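How to Write a Chase Scene That Remembers It's in a Love Story

Posted 19/02/2026

Romantic suspense has a problem at its heart. Half your readers want to know if the couple will get back together, the other half want to know if the car will make it over the bridge, and you have one chapter in which to keep everybody happy. My first attempt ran to 3,879 words, of which two concerned feelings. They were "he grunted".

I've written a fair number of these since, and the method below is the one I come back to. You'll need a draft, however dreadful, and a pen you don't mind chewing.

Step 1. Decide what they're arguing about

Before anyone runs anywhere, write down the quarrel in one line. In my second book, Stollico, the hero is Kieran Geraghty, an ex-bodyguard with a bad shoulder and a worse record of answering letters. His wife, Una, thinks he left because he was bored. He thinks she knows he left to protect her. That's the quarrel. The men from Thygesen, who want them both dead, are a complication.

If you can't write the line, go back a chapter. A couple with nothing to settle will spend your chase shouting "Left!" and "Hold on!" at each other, and you can get that from a driving lesson.

Step 2. Start wide and take things away
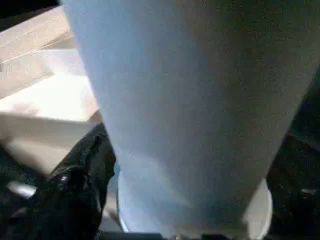

A chase gets its tension from shrinking choices. At the top of the scene give your couple plenty: two roads out of town, a phone, a full tank, a friend with a boat. Then remove them one by one, and make at least one loss the fault of somebody in the car. If you like to think in shapes, borrow the pale blue one in the picture, broad at the top and narrowing all the way down. Your first page is the broad part. By the last page there should be room for two people and one decision, and they shouldn't be comfortable.

In Stollico the couple leave the harbour at Bullia with a map and a van. The map goes out of the window (her fault). The van goes into a ditch (his, though he disputes this for the rest of the novel).

Step 3. Put the talking where the running stops

People being shot at don't discuss their marriage. They do, however, have to hide, wait for a ferry, bandage something or lie flat under a tarpaulin while footsteps go by. Those pauses are your love scenes, even if no one takes off so much as a glove.

Go through your draft and mark every pause. Give each one a single exchange that touches the quarrel from Step 1, then have it interrupted. Don't let them finish. The moment Una says "I did read the letters, you know" is a very good moment for a torch to come round the corner.

Step 4. Weigh the pages

Print the scene and use two colours: one for danger, one for the couple. If you get to the end of a page using only one pen, something is missing from it. I was told this by Svend Kvaran, who edited my early books and enjoyed sending them back looking like a football scarf.

As for length, I draft at 3,000 words and expect to lose 1,000 of them. Most of those are left turns. Readers will take your word for it that the road bends.

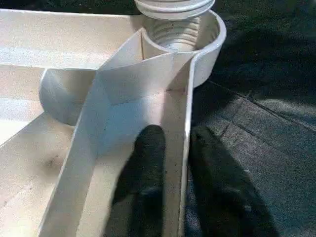
White plastic panels and a rounded bulge, on dark grey.

Step 5. Be careful with bodies

By which I mean ribs, ankles and shoulders. An injury is useful because it forces one of them to help the other, and there are few faster ways past a grudge than having your bootlaces done up by the person you're not speaking to. But keep a list. Kieran's bad shoulder was the left one in chapter two and the right one by Sunmont, and a reader wrote to ask if he'd had them swapped.

Also, nobody with a cracked rib wants to be kissed energetically against a wall. Let them lean.

Step 6. End on the wrong answer

The temptation is to finish with the couple safe and in each other's arms. Resist it until the last fifth of the book. At the end of a mid-book chase, solve the danger and spoil the romance, or the other way about. They escape, but she's learned he had a passport ready in her name all along. Or they finally say the thing, and then the engine won't start.

My closing section came out at 820 words in the last draft, and I'd trim it again if they'd let me.

A quick check before you move on

Read only the dialogue, aloud, skipping everything in between. You should be able to hear the quarrel shift, even slightly, from the first line to the last. If it sounds like two strangers sharing a satnav, go back to Step 3.

Next up, in April: writing a villain who has something to do when your couple aren't in the room.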